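4.2 Demonstration work and the people who do it

The claim most often made for learned manipulation is that it moves workers away from repetitive handling and toward supervision. Drodia's own planning papers for the Kenska site say so in almost those words. We were doubtful before we arrived, and the interviews gave us little cause to change our minds. What we saw at Kenska was a good deal of repetitive handling, done by people who had been told it was a step up.

Eighteen workers had been moved from the packing line to demonstration work by the time of our first visit. Their task is to carry out ordinary household actions with a hand-held gripper, over and over, so that the recordings can be used to train the Cassim controller. Opening and closing furniture takes up a large part of the schedule. A worker on a full shift is asked for 54 accepted demonstrations. The word "accepted" matters a great deal here, and the planning papers do not define it.

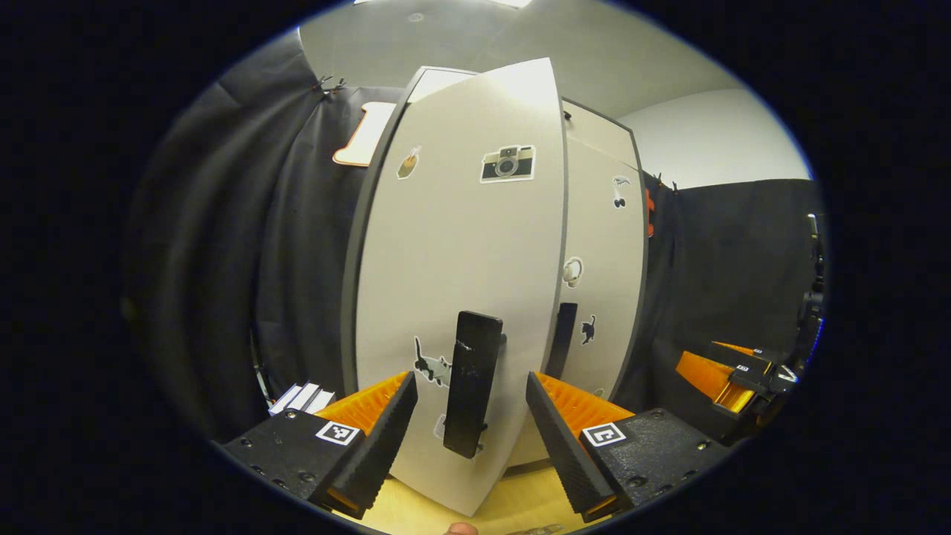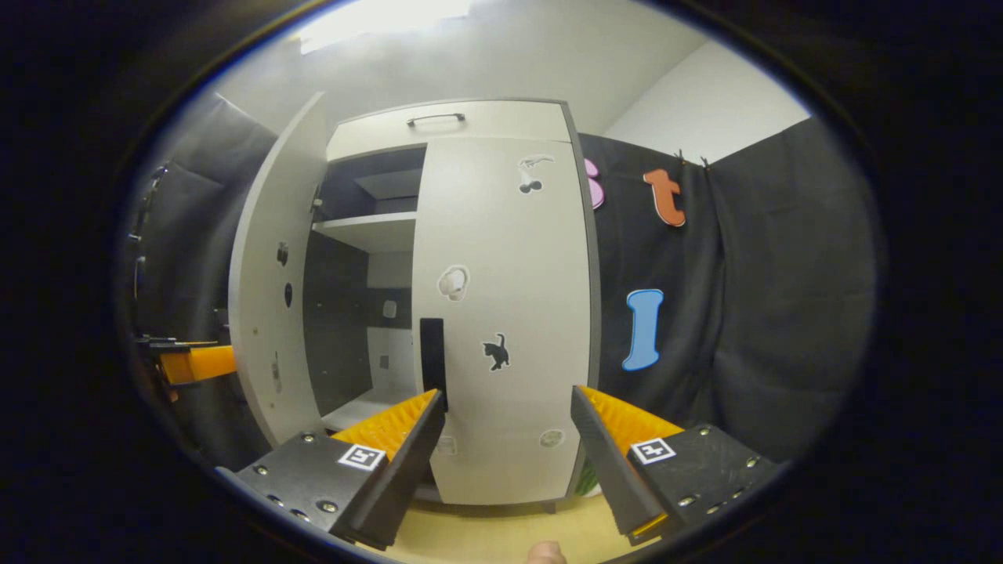 Figure 7. Door work at the Kenska site, recorded from the hand-held gripper. Top: the gripper fingers on either side of a black door handle. Bottom: the same kind of task with the left door open and the right door closed.

Whether a demonstration counts is decided by a piece of software called Flultier, which scores each recording after the worker has moved on to the next one. Workers see a total at the end of the shift. They do not see which attempts were thrown out or why. Sunil Wijesinghe spent nine years on the packing line and told us he had never had that trouble there: "If a box was bad, it came back to me and I could look at it. Now I get a number." Several others described slowing their hands down on purpose in the belief that slow movements score better. One was sure of the opposite and worked as fast as she could. The site managers could not tell us which of them was right.

This is a strange kind of skill to be promoted into. Opening a door is something every one of these workers could do before they were hired. What they are learning is how to do it with a tool in place of fingers, in a way that suits a scoring rule they cannot read. Drodia calls this "expert demonstration." We have kept the term in our tables for the sake of matching the company's records, but we do not think it tells a reader much. No training certificate comes with it, and the pay band at the time of the interviews was the same as on the line.

There were gains, and it would be unfair to leave them out. The rooms are quieter. There is less heavy lifting. Esther Mohamedi, who had asked for a transfer after a shoulder injury, said she would not go back to packing for any money. She also said that her wrist had started to bother her by the second month – a complaint we heard in more than two of the interviews and one that does not appear in the site's injury log. The log has no category for it.

A harder question is what happens when the recordings are good enough. The managers we spoke to gave two answers. Some said that new tasks would always be needed. Others said that the group would be "reviewed" in December, and would not say what the review would cover. The workers had heard both answers and mostly believed the second. We have no evidence that would settle the matter, but a job whose stated purpose is to make a machine able to do it should not be described as secure, and in the planning papers it is.

We turn next to the hours data, where the gap between the company's account and the workers' own is easier to measure.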